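About Florside

Posted in August by Imke Hamann

Hi, and welcome! I'm Imke, and Florside is my language school. Well, mine and Eduardo's, but he hates writing this sort of thing, so you get me. We teach evening German and Spanish to grown-ups in Larnau, mostly people who took a couple of years in high school and can still order a beer and not much else.

I started out teaching German at my kitchen table to a neighbor who was marrying into a family from Bremen. She wanted to be able to follow the speeches at the wedding. We had one summer, a secondhand grammar book and a lot of coffee, and by the end she could follow most of her father-in-law's toast (he mumbles, so I count that as a win). Then her sister wanted lessons, and then two people from her sister's office, and my kitchen got very full.
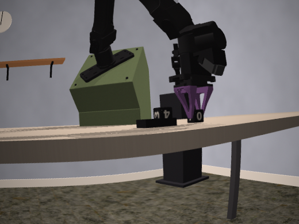

Imke Hamann

Eduardo Torres came along when I was looking for somebody to swap Spanish for German. We were both terrible students and had a great time. He'd been teaching at a big college where he had 40 people in a room, and he missed hearing each person talk. So we rented the upstairs at 198 Dufour Street, painted it ourselves over one very long weekend, and put up a sign. The first sign had a typo in it. We've still got it somewhere!

Our classes are small and pretty noisy. You'll be talking in the first five minutes, even if all you can say is your name and what you had for lunch. I do teach grammar, and I love it (ask me about the dative sometime, or maybe don't), but I bring it in when you run into it. If you're trying to tell us about your weekend and you can't find the past tense, that's a good night to learn the past tense.

Every course runs for ten weeks and costs $110, and that covers your workbook too. We write the workbooks ourselves and call them Otetik, a word Eduardo's daughter made up when she was three and wouldn't explain. The German one now has 2,000 words in the back, with little notes on the ones that trip people up. If you find a mistake, write it on the inside cover and show me. I fix them over the summer.

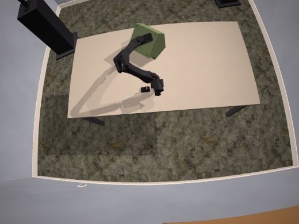 People often ask which level they should sign up for, and I really don't want you to lose sleep over it. Come by, sit down with one of us for fifteen minutes, chat a bit, and we'll work it out together. If you start in a class and it feels too easy or too hard, just move. We do it all the time in the first two weeks and there's no extra charge.

We don't do exam prep. We tried it one winter and I was grumpy the whole time, and so was everybody else. If you need a certificate for work or a visa, write to me anyway and I'll tell you who's good at that.

Once a month we have a supper night where German is spoken at one end and Spanish at the other. Former students come back for it, and you're welcome to bring a partner or a friend who doesn't speak a word of either. Bring a dish if you can. Eduardo makes the same potato omelet every time and it's always gone by 7:30.

New courses start in the fall and again after New Year's. The door's open from 4 p.m. if you'd like to come up and say hello first, and the stairs are steeper than they look, so take your time.

Contact Florside: 198 Dufour Street, Larnau | © Florside Language School | Back to top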